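Is the Vulley handheld gripper kit worth it for a small shop?

Posted in Automation & Robotics > Buying advice
Tags: handheld grippers, demonstration data, leasing

rosser_bench

We're a small outfit that services classroom furniture and boards, and my boss has got it into his head that we should be teaching an arm to do some of the dull stuff. Wiping boards, mostly. He had a call with a reseller who is pushing the Vulley kit, where you get a pair of handheld grippers, the cables, a calibration card and a year of access to their training service. You do the job by hand with the grippers, upload the recordings, and they send back a model that is supposed to run on your arm.

The quote came out at 123 dollars a month for the pair on a 20 month lease. The arm is extra, obviously. The sales guy said two people could be "productive by lunchtime" and that wiping a whiteboard was "basically a solved demo." When I asked him what solved meant he sent me the brochure again.

I've used a regular teach pendant before but nothing like this. My questions are: does the handheld thing work for a job where you have to keep pressure on a surface, is the training service any good, and is there anything in the lease I should be scared of? I'm not against it, I just have a feeling I'm going to be the one stuck with it in February when the boss has moved on to something else.

Idris Trevor

I had the same kit on my bench for most of a winter, and board wiping was one of the jobs I was asked to try, so I can be fairly specific.

The hardware is okay. Jaws close evenly, the trigger doesn't stick, and the mounting plate on top is solid enough that I never had one shift on me. It gets heavy faster than you'd think. With your elbows up and your wrists bent toward a board, you will want a break well before the software tells you the session is full. The cables are the other nuisance. They are a little too short, they come off the back of the grip, and if you cross your arms you'll tug one. Vulley sells a longer set, which I think is cheeky at that price.

On pressure, be careful what you believe. The version I had records where the gripper is and how far the jaws are open. It does not record how hard you are pushing. When I wipe a board by hand I lean in on the bad spots without thinking about it, and none of that made it into the recordings. The model learned the path of the eraser very nicely and left the ink right where it was whenever the board sat a hair farther back than it did in my demos. Support told me to "demonstrate with consistent contact." I asked how I was supposed to check that with no force reading and the ticket got closed.
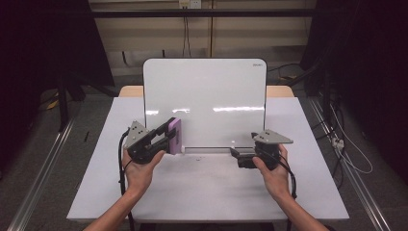
The other thing the brochure skips is how you hold the eraser. A felt block is wider than you want it to be for those jaws, and it will twist if you grab it near one end. Grab it in the middle, keep it flat, and use short strokes. I wasted a lot of recordings on big sweeping arcs that looked great on playback and were no use to an arm with less reach than me. Small boards that stand on a table are worse than wall boards, too, because they can scoot or tip. Decide early what the second gripper is for. If it's meant to steady the board, then steady the board every single time. If it's going to stay out of it, park it in the same spot. Mine wandered around in the first batch and the model copied the wandering.

Glare was a problem for me as well. Shiny board, overhead lights, and the camera would lose the ink under the reflection. Tilting the board back a touch helped some. Turning off half the lights helped more, but then I'd trained for a dim room and the customer's room was bright. I don't have a good answer for that one.

As for the training service, I sent in 123 recordings over two rounds. The first model came back quickly and was poor. The second took a lot longer and was decent at a clean, simple wipe in the exact setup I'd used. Move the table and it got confused. I wouldn't put that in front of a paying client, and I told my manager so.

Lease: read the part about who keeps the recordings. In my copy they kept the right to use them, and canceling didn't change that. Also check what you have to hand back. I was billed for a calibration card that had coffee on it.

Would I do it again? On my own money, no. If your boss wants to learn how this stuff works and is fine with paying for the lesson, there are worse kits. Ask for a one month trial in writing, on your board, under your lights, with your arm – and if they say the demo unit is all booked up, I'd take that as your answer.

cistivden_dan

We have it, it's fine. People expect too much. Record more demos and keep your setup the same and it works. We do bin sorting, so no idea about whiteboards. Setup took us a whole day though, so ignore the lunchtime thing.

mirko

Depends a lot on the arm. If yours has its own force control you can let the arm handle the pushing and only use the Vulley recordings for the path. I did something like that for sanding and got usable results, but it meant writing a fair bit of glue code, and the service won't help you with any of it. If nobody in the shop writes code I'd walk away.

Also +1 on the recordings clause. They did strike it out for us after I asked twice. And get the longer cables thrown in before you sign, they have no reason to give you anything afterward.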